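Wekberg Wallet Support
Ticket status: Open (reopened twice)
Category: Staking / Withdrawals
Product: Wekberg desktop wallet, Virmont network
Priority: Normal

Opening post

I unstaked 400 tokens from the Westerberg validator in February. The wallet said the unbonding period was over and the tokens were "available". They are not available. The balance at the top of the window shows 2,843, the staking tab shows 2,843 minus the 400, and when I try to send anything above the lower figure I get error 141 and nothing else.

I have read the help page. It says error 141 means "network busy, please try again later". I have tried again later. I have tried early in the morning, at lunch and at 23:30, and I find it hard to believe the network is busy only when I ask for more than a certain amount.

What I did before writing:
Restarted the wallet.
Cleared the local cache and let it sync from scratch, which took most of an evening.
Restored the same seed on a second laptop. Same two balances, same error.
Sent 100 tokens to another address of mine as a test. Went through first time.

So small sends work, the seed is fine, and the fault follows the account and not the machine.

Files attached by the customer: 2

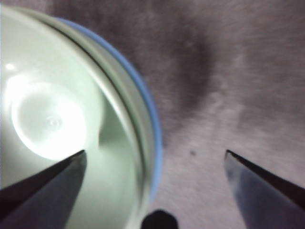
Attachment 1 of 2: green and blue bowls, stacked

Reply from support

Thank you for getting in touch. Error 141 is normally caused by heavy traffic on the network. Please update to the latest version of the wallet and try again. We will mark this ticket as solved if we do not hear back.

Customer reply (ticket reopened)

I am on the latest version. I said I had done a full sync, and the wallet refuses to sync at all on the old version, so I'm not sure what updating was meant to change.

I also looked up my address on the Stavwood block explorer. It lists the unstake request and then a second entry marked "pending claim" with no date beside it. The wallet shows no such entry anywhere. Is there a claim step I am supposed to do by hand? If there is, the help page doesn't mention it, and the wallet should not be telling me the tokens are available.

Reply from support

Your case has been passed to our technical team. In some cases the validator has to release the funds before the wallet can move them. Please contact the validator directly.

Customer reply

I did that before your message arrived. Westerberg say validators on Virmont never hold customer tokens and cannot release anything, and they told me to contact the wallet. One of you is wrong. Going by your own page on how staking works ("your tokens never leave your control"), I don't think it's them. 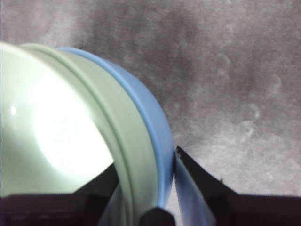
Attachment 2 of 2: pale green container, side and end

Reply from support (technical team)

We have had a look at the address. The unbonding period did finish, but the claim transaction was never sent. The wallet is meant to send this by itself the next time it is opened. There is a known problem where it is skipped if the account has been renamed while the tokens are unbonding. Could you tell us if you renamed the account?

You can send the claim by hand: Settings, Advanced, Show pending actions, then Claim. A small network fee applies.

Customer reply

Yes, I renamed it. I can't see why a label on my own screen should have any effect on a transaction, but fine.

"Show pending actions" was switched off. With it on, the claim appeared and I pressed the button. Stavwood now shows it as confirmed, and the staking tab and the top balance agree at last, less the fee. I have not yet tried a large send and I'll believe it when one goes through.

Please leave this open. I would also like answers to the following:
1. Will the fix be in the next release? "Known problem" suggests someone knew.
2. Why does a skipped claim come up as error 141, network busy?
3. Will the help page be changed?

Reply from support (technical team)

Points 2 and 3 have been noted. We do not have a release date for point 1.

Ticket left open at customer's request.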